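Irnance opens its toy swap shelf in Dornstead

1 May 2020

Hello from all of us at Irnance! I'm Tsegereda Adugna, and I'm very pleased to say our toy swap shelf is now open at 44 Fodport Road, Dornstead. Bring a toy your family has finished with, take another one home, and pay nothing.

It began last December, when my neighbour Lempi Saarela and I were clearing out our cupboards and kept finding toy cars (so many cars!) tucked in with all sorts of household odds and ends. We put them in a cardboard box on the table and started sorting.

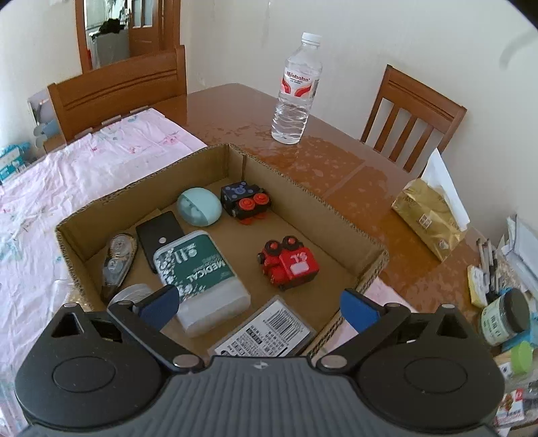

Since then we've taken in nearly 1000 toys, and we'd love more. Cars and trucks go fastest, so do have a rummage under the sofa. A scuffed one is fine by us. Please give everything a wipe first and check the box for things that aren't toys, like tubs and bottles from the bathroom shelf.

"My grandson has swapped the same red car 5 times," says Lempi. "He keeps taking it back."

Leave your box in the porch, with your name on the side, and I'll ring you when it's been sorted.

Contact: Tsegereda Adugna, Irnance, Dornstead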